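**Keeping the kitchen cell honest: model upkeep on arm 7**

The simulated kitchen now has its own maintenance sheet, the same as the real cell in Oltstead. Siriporn Nilsuwan asked for it in June, after two weeks in which the model and the hardware disagreed about where the wrist was and both teams spent their mornings looking for a bug in the planner. The fault was in the setup. The arm in the model had been mounted from an old drawing, and the base sat a little too far from the range.

Archana Uniyal has taken over the sheet and runs it before each batch. Most of it is dull, and it takes less time than the coffee line. The steps below are the current ones. If you have an older printout by your desk, throw it away.

**1. Load the cell file and check the base.** Open the kitchen from the Pokodus folder, never from a local copy. Compare the base position with the survey sheet Deepak Nautiyal made at the real cell. If the two differ in any digit, stop and tell him before you change anything. He would like to hear about it even if you think it is a typing error.

**2. Zero the joints one at a time.** Start at the base and work out to the wrist. Doing them all together is faster, but an offset in one joint can hide behind an offset in the next, and that is how we missed the elbow last time. Write the offsets down with their signs.

**3. Check the collision shapes.** The cooktop, the counter and the wall cabinets each have a simple shape that the planner uses in place of the detailed one. Turn these on and look at them from the side. The shape for the microwave was 70 millimeters too shallow until Sneha Uniyal caught it, and every path we had planned near it was wrong by that much. Ticket 3174 has the details and the corrected file.

**4. Run the raised-reach pose.** Send the arm up over the cooktop with the gripper empty, and let it settle. The hand should end up close to the lower edge of the microwave with the wrist out over the right half of the cooktop. Read the clearance from the planner window and enter it on the sheet. Don't judge it by eye, as the camera angle makes the gap look smaller or larger depending on where you put it. Leave the two squeeze bottles on the left part of the counter, where the saved scene has them. They are part of the reference.

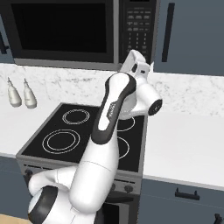
**5. Cycle the pose.** Run 300 moves between rest and raised reach, with logging on. Any contact at all is a fail, including a light touch on the cabinet door. Save the log next to the sheet and put your initials on both.

**6. Sign off.** Send the sheet to Manju Vishwakarma, who releases the batch. If a step failed and you fixed it, start again from step 2 and send both sheets.

One item is still open. The Rizk export drops the joint limits when the file is saved from the older editor - the arm will then bend further than the real one can. Until that is fixed, save from the new editor only. Archana keeps the list of who has it installed, and Deepak can set it up on your machine if you are missing from it.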